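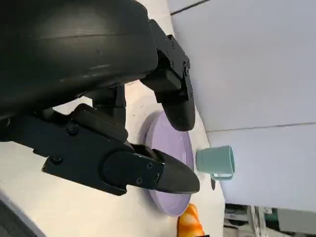
# silari-wristview

Wrist camera preprocessing and grasp proposal code for the Henis tabletop setup. It takes the raw wrist stream, rotates it upright, masks out the fingers, and hands a cleaned image plus a list of candidate grasps to the planner. The planner itself lives in the pondley-plan repo and is not covered in this file.

## What the package does

The wrist camera is mounted sideways. In the raw stream the two fingers point to the right, and a mug standing on the table looks like it is lying down. Early versions of the detector were trained on these raw images and did fine on plates, which look much the same at any angle, and badly on mugs. The handle side was wrong often enough that we stopped using it for anything but plates.

The current version rotates first and detects second. The order matters if you write your own node. Do not rotate the detections afterward. The grasp angle is stored in the upright image and the planner expects it that way.

The stages run in this order:

1. `upright` rotates the image and updates the camera matrix to match.
2. `fingermask` removes the gripper fingers and the arm housing.
3. `detect` finds objects on the table and gives each one a label and an outline.
4. `propose` returns up to 4 grasps per object, best score first.

## Finger masking

The fingers cover a lot of the view when the gripper is low. With the gripper over a plate, both fingertips overlap it and the detector only gets pieces of the rim. Without a mask, the black fingertips get merged into the plate outline and the proposed grasp lands on the gripper itself.

The mask is computed from the joint reading and the finger mesh, then grown by a few pixels. It is not learned. Girish Sisodia tried a learned mask and it was good on the fingers but kept eating dark objects, so it was removed. The old code is on the `learned-mask` branch and does not build against the current message types.

If you change fingertips, you have to update the mesh. The one in `meshes/` is for the rounded black tips. Screws and small brackets are left out of the mesh because the grown border already covers them.

For a plate that is partly hidden, `detect` fits an ellipse to whatever rim is visible. Set `min_rim_fraction` if you want it to refuse when there is too little to go on. The default is low, and it will guess.

## Data

The training set has 3,168 labeled images. All of them come from the wrist camera with the gripper in view. Objects are plates, mugs and toy food in plain colors, placed on a white table with white panels behind it.

Labels are outlines, drawn on the visible part of the object only. If a finger covers the middle of a plate, the outline goes around the finger. Objects cut off by the image border are labeled and carry the `truncated` flag. Bimla Prajapati and Kamonchanok Sriwong did the labeling and the second pass.

Class names:

- `plate`
- `mug`
- `food_toy`
- `other`

`food_toy` is one class on purpose. We had separate names for bread, croissant and so on, and labelers could not agree on them when only part of the thing was showing. The planner grasps them all the same way.

Anything past the edge of the panels is not labeled. Equipment in the background will sometimes show up as `other` at a low score. Use the `table_polygon` setting to drop detections outside the work area.

## Running it

Build with the rest of the workspace, then start the node:

 wristview run --config config/henis.yaml

To check the pipeline against recorded data without the arm:

 wristview replay --bag path/to/bag --save-overlay out/

The overlay files show the mask in red and the top grasp in blue. Look at a few of them before running on hardware, especially after touching the calibration.

## Settings people change most

- `rotation`: clockwise or counterclockwise. Depends on how the camera bracket was bolted on.
- `mask_grow_px`: default 3. Raise it if you see dark slivers along the fingers in the overlay.
- `score_floor`: grasps under this score are not published.
- `queue_ms`: default 100. Images older than this are thrown away.

## Known problems

- Pale objects on the white table lose their edges under strong light. Mint and lavender are the worst. Turning exposure down helps more than changing the detector.
- Reflections on the tabletop are sometimes picked up as part of an object.
- Mug handles are missed when the handle points directly at the camera.
- `replay` crashes on bags with no joint topic. Vilém Čierny has a fix that still needs a test.
- The outline of an object touching another object may cover both. There is no plan to fix this in the current detector.

## Contributing

Open a merge request against `main` and attach overlays from the standard replay bag, before and after. Changes to message types need an OK from Liliana Lombardi, as the Siriwardena cell reads the same topics.

Reviews happen on Tuesday.

Related repositories

pondley-plan
pondley-msgs
henis-calibration
silari-label-tools
siriwardena-cell-config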